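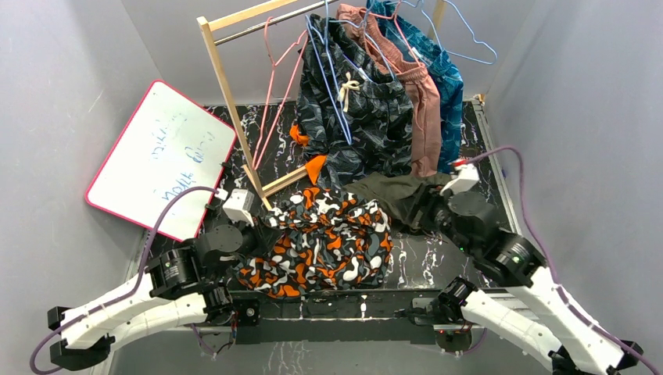 # Ticket 3710 - garment cell stops on rail fault, Salwood returns room

**Raised by:** Yareli Medrano, returns
**Assigned to:** Agnes Solheim, automation support
**Status:** open, workaround in place

## Problem as reported

Cell stops partway through a batch and shows "rail position lost". The rack has tipped over and the hanging clothes have slid down towards the floor of the cell. Right arm is still gripping an olive-green garment. Left arm is next to the patterned one and not holding anything. Motor lights on the right arm are green, so it has power.

It has done this 7 times since the start of July. Each time one of us has to leave the packing bench, clear the cell by hand and restart it. The old way, one person sorted and hung and the other packed. Now we are both down for packing and the cell is meant to do the hanging, so when it stops the work has no owner. Please can somebody say whose job it is.

## Log

**09:40 - Agnes.** Please leave the olive garment where it is until I have released the grip from the panel. Pulling cloth out of a closed gripper puts the finger alignment out and then we have two faults. Purple cables on both sides to be kept clear of the clothes while you work.

**10:15 - Agnes.** Grip released, cell cleared with Yareli. Rack stood up again and the hangers untangled. The rack is not fixed to anything, it only rests on the floor. The program assumes it is always in the same spot.

**10:50 - Agnes.** Ran the hang routine with one pair of trousers. Fine. Ran it with two heavy items on the same end and the rack started to lean when the arm let go. Stopped it there.

**11:20 - Noemí Carrillo, returns.** We knew it leaned. When we hung by hand we put the heavy things in the middle without thinking about it. I don't believe anyone asked us before it was set up.

**11:35 - Agnes.** Thanks, that is useful. The pick order comes from the Zendatano job list, which goes by order number and takes no account of weight. I can't change it from here. Have asked Guadalupe Valdovinos to raise it with them.

**13:05 - Guadalupe.** Raised. They can add a weight field but want 6 weeks. I have said that is too long and am waiting to hear back.

**14:30 - Agnes.** Workaround until then:

1. Clamp both feet of the rack before starting a batch. Clamps are in the grey drawer under the panel.
2. No more than 3 garments on the rod at once. I have set this as a limit in the program as well.
3. Take spare wire hangers out of the cell. The left arm can catch them.
4. If the rack moves at all, press pause. Don't reach in to steady it.

**14:45 - Yareli.** Will do. Clamping and emptying every three garments is still a person's time though - some of it mine, some of it Noemí's. It should go on the rota as a task.

**15:20 - Evanthia Andreadis, site lead.** Agreed. From the next rota there is a named cell minder on each shift, and that person comes off the packing target for the hours they do it. Yareli and Noemí to get the panel training first, as they have been doing the job already.

**15:40 - Noemí.** Does the minder get to change the pick order by hand?

**15:55 - Agnes.** Yes, from the panel, once trained. I will write up the steps and attach them.

## Still open

- Permanent fixing for the rack (Agnes, quote requested from Ibarra)
- Weight field in the job list (Guadalupe)
- Steps for changing pick order (Agnes)
- Rota change (Evanthia)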